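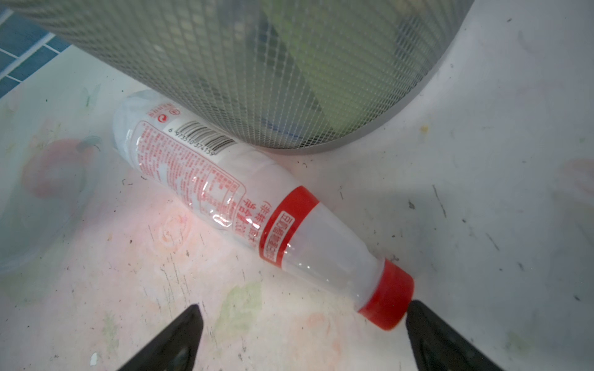 The desk wastebasket is the least discussed piece of furniture in any office, and I have now spent a whole winter discussing it. My education began with Trilok Singhal, who runs the supply room at Honkanen and who believes you can read a person's character from what lands next to the bin. A near miss bothers him more than a clean refusal. Take a drink bottle on its side with its red cap still screwed on, its base right up against the gray mesh. Singhal would call that an intention. I would call it Friday.

Mesh, he will tell you at length, is a moral choice. You can see through it. Whatever you threw out is on display as a blurry green lump until somebody empties the thing, and he thinks this keeps people modest. Eino Rantala, two desks over, thinks it keeps people using his bin instead of theirs.

Then there is the matter of the bag. The purists leave the mesh bare and pay for it the first time someone abandons half a yogurt. Everyone else ends up with a liner, folded over the rim like a bad collar. Pale green seems to be the color of choice, possibly because it suggests a garden. A bottle goes in on the diagonal, a white box follows, and the bin is busy long before it is full.

The crumbs are another story. They never make it as far as the bin. They settle on the tabletop, and on a printed one, all pink roses and green leaves, they can pass for part of the pattern for days. I speak as the owner of a floral tablecloth and a toaster.

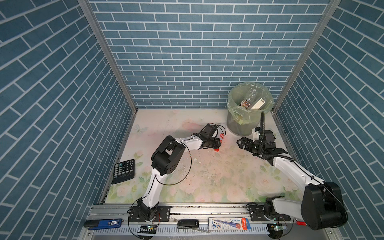
Five Minutes, With Lid Off

Impi Heiskanen clears desks for a living in Drutdale and charges $40 a visit, calculators dusted at no extra cost. Her method is short. Big things first, then anything red, "because you'll keep looking at it." Crumbs go last, swept toward you with the edge of a card.

She owns one wastebasket. It has no lid, no pedal and no opinions, and she keeps it in the back corner, where guests have to ask.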